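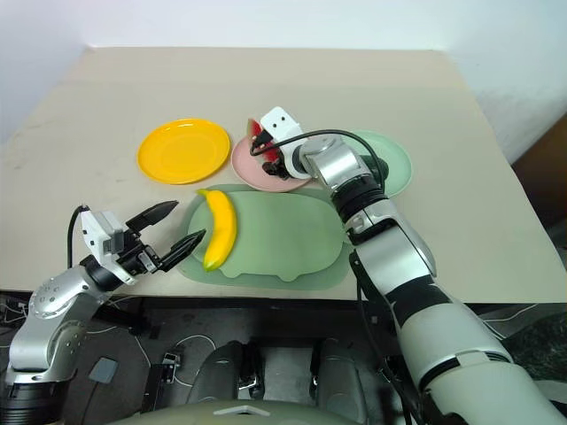 Which ticket works out cheapest if you take the bus into Brelutbridge and cycle home?
The 88-mile-free bundle is gone, so these days it's the ten-trip carnet, as long as you travel in one direction only and use it up within its three months.

Brelutbridge Travel Forum > Buses and bikes > Mixed commuting

hillstart_hannah wrote:
Adding to the question at the top, as I've just started doing exactly this and I'm loving it! I get the 106 from Grutenell in the mornings with the folding bike, then ride back along the old railway path after work. It's mostly downhill that way and I'm home before the bus would have got me past the ring road. I had no idea the path had been resurfaced as far as Prellelura. Does anyone know if full-size bikes are allowed on the 106 as well? My folder is fine but the little wheels do rattle a bit on the cobbles by the station.

Umut Işık wrote:
Welcome, Hannah! Full-size bikes are allowed on the 106 but only two at a time, in the bay behind the middle doors, and a wheelchair or pram always comes first. I've done it since 2022 and been refused perhaps a handful of times, always on the 7.40. Get the one before and you'll have the bay to yourself — and a seat.

pannierman wrote:
Have to disagree on the carnet. If you do this four days a week you're better off with the monthly pass, because you can also use it when it's chucking it down and you don't fancy the ride. I bought a carnet in February and got soaked twice out of sheer stubbornness.

hillstart_hannah wrote:
Ha, that sounds like me. I've only been caught in the rain once so far and I quite enjoyed it, but I take the point. Can you buy the pass on the bus?

pannierman wrote:
Travel shop or the app. Drivers only do singles, returns and day tickets.

Quillfeather wrote:
The path is lovely but can we please talk about the lighting? From the Sundqvist works to the allotments there's nothing at all, a good 800 metres of it. I wouldn't send anyone new down there on a winter evening. The road route is longer but at least you can see the potholes.

Umut Işık wrote:
Fair, although I'd take the dark path over the Grutenell roundabout any day of the week. A decent front light sorts it out. Get one with a wide beam and dip it when you meet people walking dogs.

Quillfeather wrote:
A light helps you see. It doesn't make it feel any less lonely down there at six o'clock. We'll have to differ on that one!

two_wheels_tess wrote:
You can split it. Path as far as the works, up the ramp, then the back lanes through Prellelura and rejoin at the allotments. It adds a few minutes and it's lit the whole way. There's a short push up the ramp but after that it's a really pleasant ride, hardly any cars.

hillstart_hannah wrote:
Tess, that's brilliant, I didn't even know there was a ramp. Trying it tomorrow evening. Is it the one by the blue gate?

two_wheels_tess wrote:
The next one along, just past the bridge. The blue gate is locked after five.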